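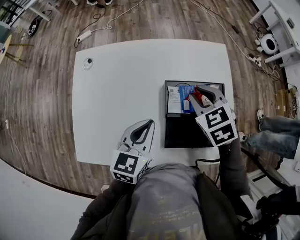
設備購入・見積り相談 > ロボット・自動化
手持ちグリッパー2台体制、来期予算336万円でどこまで揃うか

投稿者:半導体より段ボール
小物の箱詰め・取り出しの自動化を検討している部署の者です。来期分の設備予算として336万円の枠をもらいました。もらいましたというか、申請額から端数でもないところを削られて336になりました。

考えているのは次の構成です。

・手持ちグリッパー(両手用の一式)を2セット
・マーカーキューブの予備
・作業台1
・記録用PCとストレージ
・消耗品(箱、カード類、小袋もの)
・アーム本体は再来期

人が手に持って作業データを取り、アームは後から買う順番です。上は「ロボットの予算なのにロボットを買わないのか」と言っています。気持ちはわかります。
Starnanoの両手セットが税抜158万円、2セットで枠がほぼ溶けます。Fussideは返事待ち。セット数を減らすべきか、安いほうに行くべきか、経験のある方のご意見をください。締切は12月です。

投稿者:養生テープ3号
まず2セット買うのをやめましょう。1セットと予備部品です。
うちも最初に2セット揃えましたが、片方は今、もう片方の部品取りになっています。結果として予備部品は潤沢です。たいへん高価な予備部品ですが。

投稿者:kotei_shisan
経理寄りの人間から。グリッパーとキューブと治具を一つの見積書にまとめると、まとめて固定資産になります。消耗品のつもりのキューブに管理シールが貼られて、マーカー面の上に貼られかけた部署を知っています。
見積りは最低でも本体と消耗品で分けてもらってください。線引きは会社によるので、発注前に自社の経理へ。

投稿者:半導体より段ボール
>>養生テープ3号
予備部品、具体的には何から減りますか。
>>kotei_shisan
シールの件、笑えないです。うちの管理シールは無駄に大きいので。分けてもらいます。

投稿者:養生テープ3号
指の内側のパッド。これが断トツです。つるつるした包装の小物を何度もつまむので、見た目はまだ平気でも滑り始めます。
次がケーブル。手首から机の縁を越えて下に垂れるあたりで、みんな同じように引っかけます。ケーブルは本体と同時に予備を買ってください。後から単品で頼むと、ケーブル1本のために送料と手数料と「最小発注数量」という概念に出会えます。
キューブは壊れるというより角が汚れます。素手で持つからです。持つなと書いた紙を貼っても持ちます。私も持ちます。

投稿者:レンタル派
逆の意見です。買わないほうがいいです。
うちはRetamalの機材をレンタルで回しました。期間終了の時点で集まったのが1,121エピソード。そこで「この作業は自動化しない」という結論になり、機材は返しました。買っていたら結論が出ても返せません。返せない機材があると、結論のほうを曲げる人が出てきます。

投稿者:養生テープ3号
>>レンタル派
レンタル料の累計は?

投稿者:レンタル派
>>養生テープ3号
……1セットなら買えた額です。
ただし「やめる」と言える権利の代金込みだと思っています。

投稿者:養生テープ3号
権利の代金、稟議書の費目は何になるんですかそれ。

投稿者:kotei_shisan
賃借料です。

投稿者:yuka_haisen
誰も床の話をしないので書きます。作業台と機材だけ積算して、電源とケーブルの始末を予算に入れていない計画書を何枚も見ました。
始まってみると、床に白い電源タップが一つ増え、二つ増え、その間を白と黒のケーブルが横断します。片付けの予算がないので、片付きません。両手がふさがった人がその横に立って作業するわけです。
最低限、次のものは行を立てて計上してください。

・机の下に固定できる電源タップ
・床用のケーブルカバー(人が通る側だけでも)
・ケーブルを吊るすか、背中側に逃がす部材
・空き箱の置き場

最後のは費用ゼロだと思うでしょうが、置き場を決めないと、たたんだ段ボールが壁際に住み始めます。

投稿者:半導体より段ボール
>>yuka_haisen
計画書、まさにその4行がありませんでした。
机の上は図面を引いたのに床は白紙です。

投稿者:yuka_haisen
机の図面を引いただけ立派です。ついでに机の天板の色ですが、白でよければ既製品で十分ですよ。ただし配線穴のある机は、穴の位置を先に確認してください。作業範囲の真ん中に穴があると、小物が吸い込まれます。隅にあるものを。

投稿者:黒箱に黒グリッパー
天板より箱の心配を。つや消しの黒い箱の中で暗い色のパッドがものをつかむと、映像の中で指先がほぼ消えます。うちは照明を後から買い足しました。品目としては安いのに、後から買うと理由書が要るんですよ。「暗かったため」の一行を書くのに半日かかりました。
照明は最初から入れておくのが吉。

投稿者:レンタル派
>>黒箱に黒グリッパー
箱を白くするのではだめなんですか。

投稿者:黒箱に黒グリッパー
>>レンタル派
製品の箱なので。パッケージのデザイン部門に「ロボットのために白くして」と言いに行く役、引き受けてもらえるなら。

投稿者:レンタル派
遠慮します。

投稿者:半導体より段ボール
Fussideから返事が来ました。両手セットでStarnanoのおよそ半額です。ただし納期が18週。
12月に発注しても、届くころには年度が変わっています。予算は年度をまたげません。つまり安いほうは安すぎて買えません。

投稿者:kotei_shisan
検収が年度内に終わらないなら、その見積りは存在しないのと同じ扱いになります。冷たいようですが。
来期の枠だと書いてありますが、12月は申請の締切ですか、発注の締切ですか。

投稿者:半導体より段ボール
すみません、混ぜて書いていました。12月は申請の締切で、発注は期が明けてからです。なので18週でも来期内には届きます。
勝手に絶望していました。

投稿者:養生テープ3号
よかったですね。で、届くまでの4か月、何をするんですか。上から毎月聞かれますよ。

投稿者:brk_user
Brurkanceのソフト側を使っています。納期待ちの間に手順書と命名規則を決めておくと、後がかなり違います。
うちはそこを飛ばして始めたので、フォルダ名が「テスト」「テスト新」「テスト新2」「本番」「本番ではない」になりました。「本番ではない」がいちばん質のいいデータです。
あと、ソフトのライセンスが台数課金か人数課金か、必ず聞いてください。手持ち機材は人から人へ渡るので、人数課金だと担当が替わるたびに見積りが増えます。

投稿者:半導体より段ボール
>>brk_user
ライセンスは丸ごと抜けていました。PCを買えばソフトが入っている気でいました。
年額ですか?

投稿者:brk_user
うちの契約は年額です。更新は翌期の経費で落としています。条件は相手によって違うと思うので、金額はここでは書かないでおきます。聞くときは2年目の額も一緒に。初年度だけ妙に優しいことがあります。

投稿者:黒箱に黒グリッパー
人の話もしていいですか。
両手用は、つかむ人ひとりでは回りません。箱を戻す人、記録を見る人が要ります。最初の数日はみんな面白がって集まるので人手は足ります。問題はその後です。
人件費は設備予算に入らないので見えませんが、見えないだけで出ています。

投稿者:養生テープ3号
これは同意。それから肩。肩掛けのストラップやハーネスを使うなら、体格の違う人で試着させてもらうといいです。うちは機材を選んだ人にだけぴったりでした。その人は異動しました。

投稿者:レンタル派
試着の話が出たので蒸し返しますが、だからこそ最初の短期間だけ借りるのはどうですか。全部レンタルにしろとはもう言いません。Starnanoを1か月借りて、減る部品と必要な人数を見てからFussideを発注する。納期の18週とも重ねられます。

投稿者:養生テープ3号
>>レンタル派
借りたものと買うものが別機種だと、そこで取ったデータが揃わないのでは。指の形が違えばつかみ方も変わるし。

投稿者:レンタル派
データは捨てるつもりで。人と机と床の検証用です。

投稿者:養生テープ3号
捨てるつもりのデータを捨てられた部署を見たことがありません。必ず誰かが「もったいない」と混ぜます。

投稿者:brk_user
混ぜました。

投稿者:kotei_shisan
混ぜる混ぜないはそちらで決めていただくとして、レンタルと購入の併用は稟議上は問題ないはずです。ただ同じ稟議に「検証の結果によっては購入しない」と書くと、購入分の枠を先に召し上げられます。別の稟議にするか、文面を工夫してください。

投稿者:半導体より段ボール
皆さんありがとうございます。いまの案を書いておきます。

・両手セットは1セットに減らす(Fusside本命、Starnanoは対抗見積り)
・パッドとケーブルの予備、キューブ予備は別見積り
・照明を追加
・電源、ケーブルカバー、箱置き場を追加
・ソフトは年額を確認、2年目の額も聞く
・短期レンタルは別稟議で出すだけ出す

仮に高いほうの158万円で通しても枠には収まります。余った分を「余りました」と言うと来々期が減るので、そこはkotei_shisanさんのお知恵を借りたいです。

投稿者:kotei_shisan
掲示板に書く話ではないです。

投稿者:yuka_haisen
余りでケーブルカバーを良いやつにしてください。薄いのは台車でめくれます。

投稿者:半導体より段ボール
了解です。火曜にStarnanoとも打ち合わせなので、パッドの単品価格と最小発注数量を聞いてきます。結果はこのスレに書きます。

投稿者:養生テープ3号
ケーブルの長さも聞いておいて。標準で付いてくるやつ、うちの机だと足りなかったので。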